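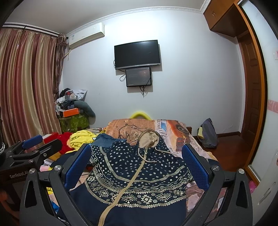
The owner of the Didenko laundry and mending shop in Bolosville has folded other people's clothes for many years, and she says that the hooded sweatshirt is still the piece that customers ask her about the most.

"A shirt has rules," she told me. "With a hood, everybody makes their own rule, and then the pile falls down."

We spoke in the back of her shop on Gatwood Street, where she gives a small evening class in November. She asked me not to print her name, as the shop is the name people know.

Her own method begins on the bed. She lays the sweatshirt flat with the front up and pulls the drawstring even on both sides. The hood goes down over the chest, the sleeves cross behind, and the bottom comes up to meet the hood. "If the cloth has a pattern, use it," she said. "Rows of dots or a band of triangles will show you if your fold is straight. Plain navy is more difficult, you have only your eye."

I asked what she thinks about a bed covered with clothes. She was not worried by it. "The bed is the right place. You must sleep there, so you will finish." At home she keeps denim apart from soft things, and she puts it at the bottom of the pile, where the weight does no harm.

She is less patient with the corner. Every bedroom has one, she told me, with a storage bag, then a box, then more clothes on the top, and a travel pillow that has no place in any drawer. Her advice is to empty it from the top and to fold each piece before the next one is taken. A full corner takes her about 2 hours.

"People buy another bag," she said. "I also did it. I had four bags and I did not know what was in them."

For children's clothes she does not insist on much. Yellow things with yellow things, if the child likes that. She lets her own grandchildren roll everything, and the hoods stay outside the roll like small ears.

The next class is already full. She is now looking for a bigger table.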